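Chapter 3
How a Clinical Trial Is Planned

Before a new medicine is given to patients in ordinary hospitals, it must be tested in people who agree to take part in a study. Such a study is called a clinical trial. In this chapter we look at how a trial is planned, who may join it, and how the results should be read. The chapter does not require knowledge of statistics, but the student should have read the section on cell growth before starting.

Trials are usually divided into phases. In the first phase, the doctors want to find a dose which patients can bear. In the second phase, a larger group is treated, and the question is whether the medicine has any effect on the disease. In the third phase, the new treatment is compared with the treatment that is already in use. Many medicines that looked good in the laboratory do not pass the second phase.

We will follow one study through the whole chapter. It is the Sovamside study, which was held at the hospital in Tudotbridge and included 49 patients with cancer of the bowel. All of them received a tablet of 200 mg, 2 times a day, with food. The first patient was treated in February. 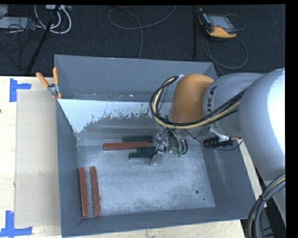

Fig. 3.1 Robot arm and gripper over an open metal bin with six bars inside.

The plan of a trial is written down in a document called the protocol. It says which patients can be included, which tests are done and on which days, and when the treatment must be stopped. If the doctors wish to change something later, the change has to be approved first. The student will find parts of the Sovamside protocol at the end of the chapter, in a shortened form.

A word must be said also about consent. Every patient has to receive the information in a language he or she understands, and enough time to think about it. The patient may leave the study at any moment and will still be treated in the usual way.

3.1 Choosing the main question

A trial should have one main question, and it is decided before the first patient is included. In the Sovamside study the main question was how many patients had a smaller tumour after the treatment.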